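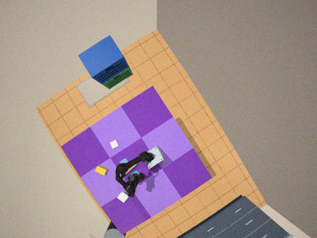
## 4.2 シミュレーション環境と動作計画器の構成

図3に、評価に用いたシミュレーション環境を真上から見た状態で示す。アームは市松模様のマットの中央に置かれ、二指グリッパがトレイの縁の位置にある。マット上には黄色の直方体ブロックと白い正方形のカードが配置されている。マットの外側にはタイル床と青い天面の収納棚があり、これらは把持の対象とせず、衝突判定用の静的形状としてのみ登録した。

計画器は、筆者らが開発したZukitaの第二版を用いる。Zukitaは関節空間でのサンプリング探索と、得られた経路の短縮処理からなる。第一版では短縮処理の後に衝突判定を一度だけ行っていたが、アームが大きく折れ曲がる姿勢では、補間点の間で上腕リンクが対象物に接触する例が見られた。第二版では、短縮のたびに区間を再分割して判定する。一回の探索におけるサンプル数の上限は2,000とし、上限に達した場合は計画失敗として記録した。

物体の位置と向きは、シミュレータの内部状態からは与えず、俯瞰画像から推定する。推定器の学習には、シーンの配色と物体配置を変えて生成した3,226枚の画像を使用した。マットの明暗の境界は物体の輪郭と混同されやすい。特に白いカードは淡い色のマス目とのコントラストが低く、初期の推定器では検出漏れの大半を占めた。このため、学習画像の生成時に、カードを淡いマス目の上に置く割合を増やしている。また、アームに一部が隠れた物体については、可視領域が閾値を下回る場合に推定値を破棄し、直前の値を保持する。

## 4.3 試行の手順

初期配置は32通りを用意し、各配置について乱数の種を変えて6回の試行を行った。各試行は、対象物の選択、把持姿勢の生成、接近経路の計画、把持、トレイへの移動、解放の順に進む。トレイ上での解放位置は縁の内側に限定した。縁には高さがあるため、グリッパの下降は水平移動が終わってから開始する。

試行の成否は、解放後に対象物の底面がトレイの内側に収まっているかどうかで判定した。途中で計画が失敗した場合は、その時点で試行を打ち切り、失敗した段階を記録する。再計画は行わない。比較対象には、Zukitaの第一版と、短縮処理を省いた構成の二つを用いた。いずれも推定器、把持姿勢の生成器、サンプル数の上限は共通である。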